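Severance for gig and contract workers, state bill. Who pays?

tallgrass_ed
Our state house is working on a bill that would extend partial unemployment to contract workers. The version that came out of the labor panel Thursday covers anyone who earned at least 40 percent of their income from one company. I drove for Arero until April, when they pulled out of the county, and as far as I can tell I would qualify. Has anyone read the whole text? I got through the first 11 pages and the funding part was not in there.

moss_and_gravel
The funding is in the back. It sets up a payroll fee on companies that use contract labor, and the general fund covers the gap for the first year. I don't like that second part. Those of us who run small shops already pay into unemployment for our own people, and now we would be covering Arero's too.

tallgrass_ed
I paid taxes into the general fund the whole time I was driving.

moss_and_gravel
So did I. General taxes and unemployment tax are separate things. I pay the second one every quarter for every employee, and Arero never paid it for you.

kettle29
That is an argument for making Arero pay, which the bill does after the first year. The senate draft drops the general fund money and starts the fee right away, but it also cuts the benefit to 19 weeks.

rn_westside
I do contract shifts through Luangrath and I would not be covered under either version. I split my time between them and two other agencies, so no single one gets me to 40 percent. Most of the people I work with are in the same spot. I called my representative's office and they said the threshold might come down in conference.

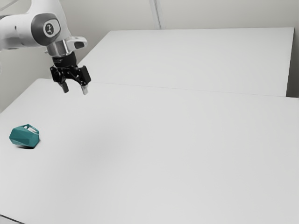
What counts as proof of income if the company never sent a pay stub?

Under the house version you can use a 1099, bank deposits that show the company's name, or a signed statement from the company.

kettle29
The senate draft takes the 1099 only. People who started this year won't have one yet, so check which version survives before you count on anything.

porchlight_dan
I'm against both of them. Contract work pays more per hour in a lot of trades, and part of the reason is that you carry your own risk. I worked for Woditz as a contractor and set money aside every month for slow periods. If there is a fee, the company will take it out of the rate.

rn_westside
My rate is lower than what the staff nurses get once you count their insurance. It may be different in your trade.

porchlight_dan
Fair enough. It was higher in mine. I still think the fee comes out of the worker's end.

tallgrass_ed
Does anyone know if it goes back to April or only covers people who lose work after it passes?

moss_and_gravel
House version goes back. Senate version doesn't. That will be the fight, because going back is where most of the cost is.

kettle29
There is a public hearing on it at the Bredunska Hall annex next Thursday at 6. You have to sign up to speak, and the limit is two minutes each. Written comments can be dropped off at the desk.

tallgrass_ed
Thanks. I signed up. I'll post the conference text when I can find a copy.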